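Wednesday, June 24, 2026

Zipper day on the two-arm cell. I swapped the Vimari fingers for the narrow Tkachenko ones, mostly because I was tired of watching wide pads skate over that flat black pull tab. The wrist view is what sold me, you can really see the little square holes in the tab!
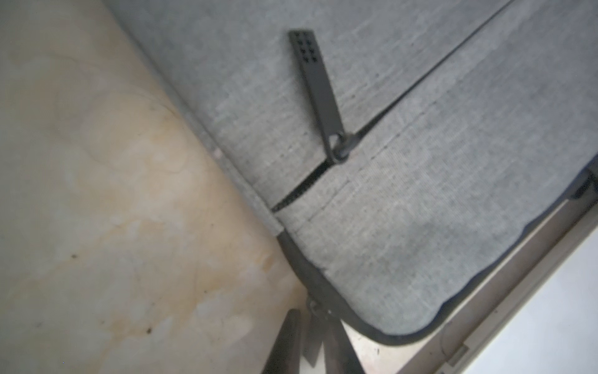

Both arms at once

Left one goes to the gray sleeve, right one takes the edge of the silver laptop. I left the bag and the second laptop on the mat (more clutter, more fun). Grip force is at 60 on both sides for now. 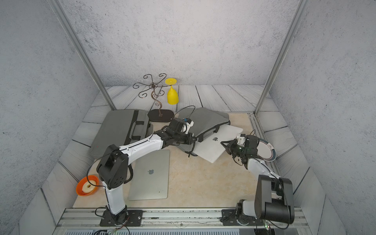 Selma Leka

Still to do: try 7 mm pads on the right, and ask Plultosby if the controller can hold two force profiles.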